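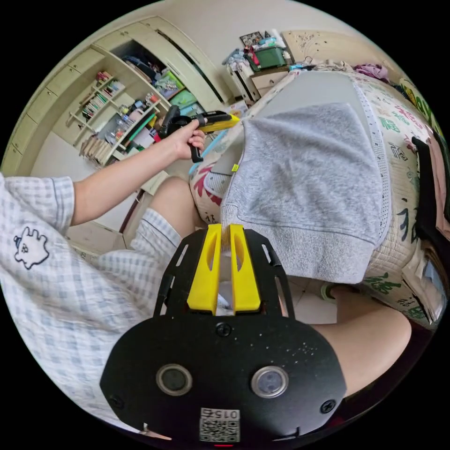 November, 6:40 a.m.

Went through the receipts before work. The Dahlgren order came to $472 after the rebate code, against a listed total that would have eaten most of the month. The code only applied to items marked as final sale, so the two sweaters are not returnable. I checked both size charts twice and logged the measurements in the spreadsheet next to the order number.

The budget for all holiday purchases this year is $1,510, gifts and winter clothing together. Shipping counts. Sales tax counts. Store credit counts at face value when it is spent and not when it is earned, a rule I changed after last year, when the same credit appeared in two columns and I spent a whole evening looking for the error.

Balldale opened its early sale at midnight. I had the cart loaded beforehand and the prices did update, though the page needed two refreshes. The coupon field accepted one code and rejected the second with a message about stacking. The terms do allow stacking, but only where one of the codes is tied to a loyalty account, and mine were both general. I let the cart sit and wrote to customer service. No answer yet.

Valter Ekström called at lunch to ask whether the Ovisero card is worth opening. I gave him the numbers. The sign-up bonus is $200 in credit, paid out in 3 parts, and the second and third parts each require a new purchase within the quarter. If he was going to buy the boots and the coat anyway, it works. If he buys something extra to release the credit, it does not. He said he would think about it, then asked if the boots run narrow. They do.

Also compared unit prices on socks and undershirts. The Pultusano multipack is cheaper per pair than the house brand at Balldale only when the free shipping threshold is met. Below the threshold the house brand wins by a few cents. I put the multipack on the list for whenever there is something else to ship with it.

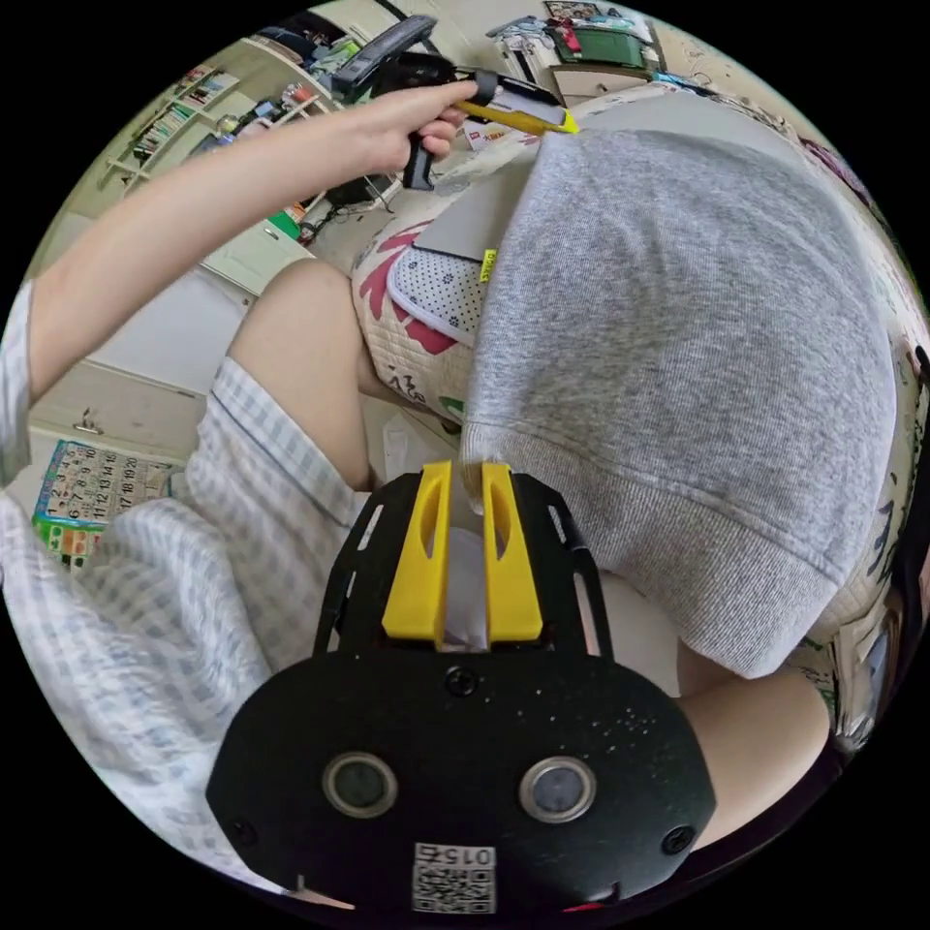

Black gripper with its two yellow fingers, a narrow gap between them.

Evening. Hidayah Pattinasarany sent her list for the gift exchange. Everyone has a cap this time, and hers is well under it: a thermos, wool insoles, a paperback. I found the thermos at two stores with the same shelf price. One of them matches competitor prices on request and the other gives points. Points expire in spring, so I will take the price match and bring a printout. The desk there did not accept a phone screen last time.

Birger Lie wants to drive out to the outlet before opening and has offered to split gas. I worked it out with his mileage and mine. With two people in the car the trip pays for itself on a single coat. Alone it needs a coat and one more item. I told him yes, with the condition that we leave after the first hour if the coats are gone. He wants to bring Alvar Dalen, who needs snow tires and nothing else. There are no tires at the outlet. Will mention it.

Return windows, to copy into the calendar: Dahlgren none on sale items, Balldale until the middle of January, Ovisero store credit only and with the tags attached. Pultusano's page still shows last year's policy, so I saved a copy of it in case it changes after I order.

9:50 p.m. Balldale wrote back. They will apply the second code by hand if I place the order first and reply with the number. Placed it. The confirmation came through at full price less one code – adjustment pending. Cart closed, row marked yellow until the refund posts.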